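In defence of the dish rack

My sister-in-law redid her kitchen in February and the first thing to go was the dish rack. It went into a box for the op shop along with a salad spinner and the good tea strainer (I rescued the strainer). She has a dishwasher now, she said, so what would she want a rack for? I had a cup of tea in my hand at the time, and I remember looking for somewhere to put the cup once I had rinsed it, and finding only a great long stretch of clean bench and a feeling that I had better not drip on it.

I have been turning that over ever since, mostly while doing the dishes. I am fond of my dishwasher. I came to it late, having grown up in a house at Long where the dishwasher was whichever child had sat down last, and I would not give it up now for anything. But I do think we have let it talk us into some odd ideas, and the oddest is that a kitchen with a dishwasher in it has no more use for a bit of wire over the sink.
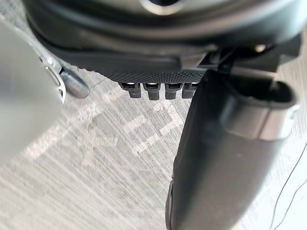
If you own a dishwasher, do you still need a dish rack? I would say you need one more than ever, because the machine takes the big loads and leaves you with all the bits and pieces: the one plate wanted again for lunch, the pot that won't fit, the wooden spoons, the knife you care about. Those want somewhere to drip that isn't a tea towel going slowly sour on the bench.

Now, the case against is a fair one and I have heard it at length. A rack looks untidy. It takes up room in a small kitchen, it grows a pinkish bloom in the corners if you neglect it, and the tray underneath, oh dear, the tray underneath. I had a plastic one for years that I used to lift with my eyes half shut. When people say they hate dish racks I think nine times out of ten it is the tray they hate, and I am with them all the way on that.

So don't have a tray! Have the sort that lies across the sink itself, rods over one basin, with the drips going where drips ought to go. Mine came from Paltach, the hardware place near the roundabout, and it has outlasted two kettles and a toaster. It rolls up when I want the whole sink for a roasting pan and goes back down afterwards, and it takes up no bench whatsoever. There is a fancier one in the Nesix catalogue with a little cup for cutlery, and I looked at it for longer than I should admit, but I couldn't see what it did that mine didn't apart from cost more.

I feel much the same about double sinks, while I am on the subject. They have gone right out of fashion in favour of one enormous trough you could bath a labrador in, and I understand the appeal if you own large pans or a labrador. But two basins let you have two things going on at once. You can soak on one side and drain on the other, and rinse a lettuce without first having to shift the porridge pot. A rack over the second basin turns it into a sort of halfway house between dirty and put away, and I find a kitchen runs a good deal more peacefully with a halfway house in it.
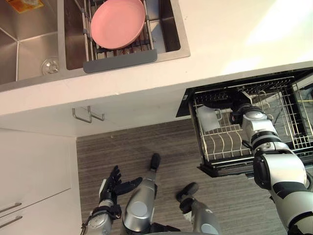 One plate on the rack over the sink, and the dishwasher drawer pulled right out.

I have a great weakness for dishwasher drawers, by the way. A friend has the kind that slides out like a filing cabinet, and when I stayed with her I ran it at all hours for the pleasure of it. What I noticed, though, was that even with such an easy thing to load, a few pieces still ended up by the sink every morning. A plate with toast crumbs on it takes ten seconds under the tap. Waiting for it to go through a full cycle when you only have the four you like is a kind of madness, and I have done it, standing there in my dressing gown eating toast off a saucer.

My brother, who enjoys a spreadsheet, once priced all this up for me. His drawer came to $1,479 before the plumber, and his view was that at that money every last teaspoon should go in it. I pointed out that you don't drive the car to the letterbox. He said some people do. We left it there.

What bothers me, I suppose, is the notion that a kitchen should look as if no one has eaten in it. I flicked through the Plerero display homes brochure last winter, all those white benchtops with a bowl of lemons, and there wasn't a wet cup in any of them. I like a white bench too. I wipe mine down every night and stand back to admire it. But a plate left drying by the sink doesn't spoil it for me. I come out at six in the morning, before the heater has got going, and there is the plate from the night before, dry and ready, and I can have my toast on it without opening a single cupboard.

I have told my sister-in-law that I'll be bringing her a rack for her birthday. She says it will have to live in the laundry. We'll see how long that lasts once she has had a few people round for dinner and there are wine glasses from one end of the bench to the other.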